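Open Day at Henex: Puppets, Paint and a Very Small Town Hall

The Henex studio in Gaveritz opened its workshops to visitors in March, and I went along with a group that had booked the morning slot. Henex makes sets and puppets for children's television. Its current job is Fustadeo, a series about a town orchestra that has lost its concert hall and has to rehearse wherever it can find space.

We started in the model shop at 10 a.m. The town hall set was out on trestles with the roof off. It stands 40 inches high at the clock tower, and the front comes away in 3 sections so that a puppeteer can get an arm in from below. The plaster had been painted to look damp near the gutters. One of the painters was redoing the window frames, which had come out too green under the studio lights.

The puppet room is upstairs and a lot warmer. There are 33 puppets in the main cast, counting the spare versions, and they hang on a rail in order of appearance. The conductor has three heads – one for talking, one for shouting and one that sleeps. We were allowed to try a practice puppet, and most of us had sore wrists within a couple of minutes. The puppeteers train for months before they go in front of a camera.

After coffee we moved to the main stage. A short scene was being rehearsed in which the brass section tries to play in a bakery. We watched from behind a rope and had to keep our phones off. The scene was run again and again, mostly to get the tuba through the door at the right moment. The voices are recorded beforehand and played back over a speaker, so the room is noisier than I had expected.

The last stop was the props area, shared with Hofstetter, the firm that handles the title sequence and the printed material for the show. Proofs of the new titles were pinned along one wall. The lettering is drawn by hand and then cleaned up on screen, and the early versions looked better to me than the final one.

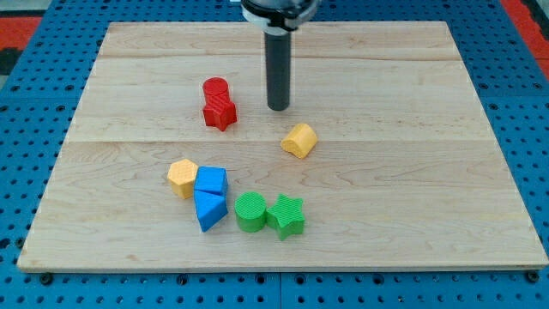
Colored blocks on a maple board.

The tour finished a little before 1 p.m. Entry was free but places had to be booked, and the stairs to the puppet room are steep, with no elevator. Parking is behind the building – use the second gate, as the first one is for deliveries.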